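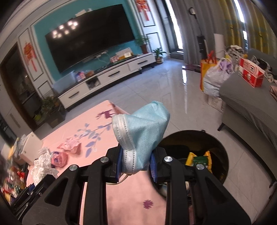
A disposable face mask held between the ridged pads of the hand-held gripper, with the trash bin beside the table.

Throwing things away is a poor test for a robot arm if the things are all rigid. A can or a carton has one shape, and a grasp planned on that shape will usually hold. Household trash is mostly film, paper and cloth. It has whatever shape it was left in, and it takes on another one as soon as a finger touches it.

The Flanby project has spent two years on this narrow problem. The method is imitation learning from hand-held demonstrations: a person carries a gripper with the same fingers the robot will use, clears a table with it, and the recording becomes training data. No robot is present during collection. Dorothy Goodall, who runs the project, chose that route after an earlier attempt at teleoperation produced slow, hesitant motions that the trained policy copied faithfully.

"The policy learned our latency," she says. "It would stop above a tissue and wait."

The current training set, called Remel, contains 400 demonstrations of table clearing, recorded in 22 homes. The homes were left as they were. Patterned tablecloths, glossy floors and bright windows are all in the data, and Goodall's group regards them as part of the task. A printed flower and a crumpled tissue can be close in size and color, and a policy trained on a plain bench will reach for both.

Duyên Ung handled the labeling. Each demonstration is split into an approach, a grasp, a transfer and a release, and the release turned out to matter most. In the first version of Remel, the end of an episode was marked when the fingers opened. Policies trained on it opened the fingers near the bin, at the right height, and scored well on every internal measure. The item often stayed put. A mask has ear loops, and a loop can catch on a finger long after the fabric is free. Thin plastic clings to a pad by itself.

Ung moved the label. An episode now ends when the item has left both fingers and the gripper has withdrawn, and demonstrators are asked to deal with a snagged item as they normally would, by opening wider, turning the wrist or giving the tool a short shake. These corrections were formerly trimmed out as errors. They are now kept at full length.

The change was tested last November on Morris, the group's single-arm mobile platform. The network was the same size and the training schedule was unchanged. With the old labels, Morris drove off with something still attached to its fingers often enough that Goodall stopped the trial early. With the new ones it paused over the bin, checked the wrist camera view and shook. The cost is time – each transfer is slower, including those where nothing is stuck.

Aranka Gulyás, who works on grasping at a separate laboratory and has read the draft report, accepts the result but not all of the explanation. In her view the group changed two things at once, the end label and the amount of corrective motion in the data, and has not separated them. "I would want the trimmed episodes with the late label," she says. "It is a cheap experiment." Goodall agrees that it should be run.

Other limits are plainer. The policy uses no force sensing, so it cannot tell a firm pinch from a light one except by how the material bulges above the pads. Stacked tissues come up together or not at all. The bin must be open and within reach of the table; Morris does not yet handle lids. It also has no idea of value, and a folded receipt is trash to it unless told otherwise.

Ung is now collecting a second set with wider fingers and softer pads. The draft report and the revised labeling guide go to outside readers on Wed 20 April, and the comparison Gulyás asked for will be added as an appendix if the robot time can be found.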